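Shared Workroom at McKinnon: Frequently Asked Questions

Page kept up to date by Lucie Hawthorne, building office. Last changed in May.

Who can use the workroom?
Anyone with a current McKinnon desk or studio membership. Guests are welcome with a member, and the member signs them in at the front desk. Day pass holders can use the room until 6 p.m.

How do I book a table?
Use Plukine, the same booking site you use for the meeting rooms. Pick "Workroom" and then the table you want. A booking holds the table and the chairs at it. The rest of the room stays open to other people while you are there.

What furniture is in the room?
Light wooden tables, black office chairs, a tall grey metal cabinet and white metal shelving. The small square table on the black pedestal base is good for one person with a laptop, or two people talking. The larger tabletops are better for anything you need to spread out.

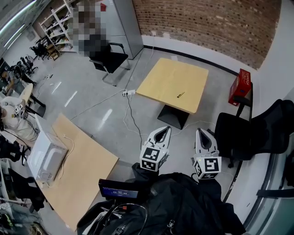

The tables can be moved as long as you put them back when you finish. Lift them, please. Dragging the pedestal base marks the concrete, and we had the floor redone last year at a cost of $2,200.

Can I move the chairs between tables?
Yes. The office chairs are not assigned to any table. If you take one from a table that somebody has booked, check with them first. Chairs should not leave the workroom, even for a short meeting down the hall.

One of the chairs won't stay up. What should I do?
Put a note on the seat and write to the building office. Takumi Yoshida handles furniture repairs and keeps spare parts for the mesh-back chairs. Most repairs are done the same week.

Where do I plug things in?
Power strips are kept in the room and can go on the floor next to your table. Run cables along the wall or under a table where you can. Don't plug one power strip into another. If you need more outlets than your table can reach, ask for a different table when you book.

Can I leave my things overnight?
Small items can go on the shelving if they are in a closed box with your name and unit number on it. Boxes without a name are moved to the office after a week and kept for 46 days. Nothing should be left on the chairs or on the floor overnight, as the cleaners come in at 5 a.m. and need to get to all of it.

Can I use the metal cabinet?
The cabinet is for members who rent a shelf in it. Shelf rental is $2 a day or $46 a month, and you pay through Plukine. The key is signed out at the front desk.

Is there a place to heat up lunch?
There is a white microwave on one of the wooden tabletops. Cover your food and wipe the inside when you are done. Please eat at a table that has not been booked. The microwave should stay plugged in where it is, so don't take its outlet for a charger.

How does the refrigerator work?
The light grey refrigerator stands against the brick wall and is shared by everyone in the room. Label your food with your name and the day you put it in. It is cleared out on the last working day of the month, and anything without a label is thrown away, container included.
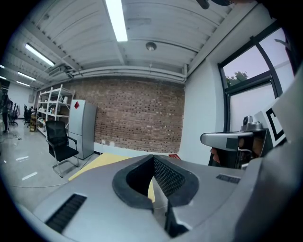 Can I hang or tape anything to the brick?
Tape pulls the face off old brick, and drilling is not allowed anywhere in the room. Use a freestanding board, or ask the office about the white wall sections, where removable putty is fine.

What do I use to clean the tabletops?
A damp cloth is enough for most things. For pen marks, use the Fasska spray from the front desk and wipe it off right away. Please don't use anything with bleach in it.

Who do I call if something is broken or spilled?
During the day, call the front desk at extension 74. After hours, send a report through Uvutico and choose "Workroom" as the location. For a water leak or a burning smell, call the desk number at any time and it will go through to the night line.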